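Collecting Push Demonstrations for Language-Labeled Block Tasks
Project report, Halska Robotics Lab course, February
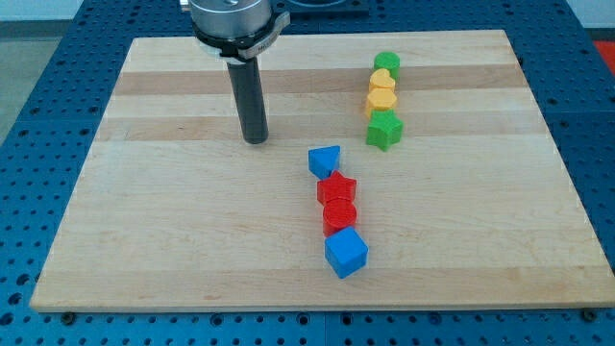
Our goal was to build a set of examples that a learning system could use to connect short written instructions with arm motions. The tasks are all pushing tasks, such as "move the blue cube next to the green star" or "separate the red star from the red cylinder." The arm has one straight rod as its tool, so it can slide blocks but not pick them up.

Method
One student drove the arm while a second watched for blocks close to the edge of the board. Each session ran until 5 instructions were finished or the driver asked to switch. Labels were written afterward from the recordings in Etance, our labeling tool.

Results
We kept 3,290 labeled pushes. We threw out 133 more, mostly from one Thursday session when the camera clock and the arm log did not line up.

Problems
Blocks that touch each other were the hardest to label. A push on one often moves its neighbor, and our 2 labelers did not always agree on which block the driver meant to move. We now write down the target block before the push starts. Star points also catch on other blocks and turn them, so the next group should log rotation as well as position.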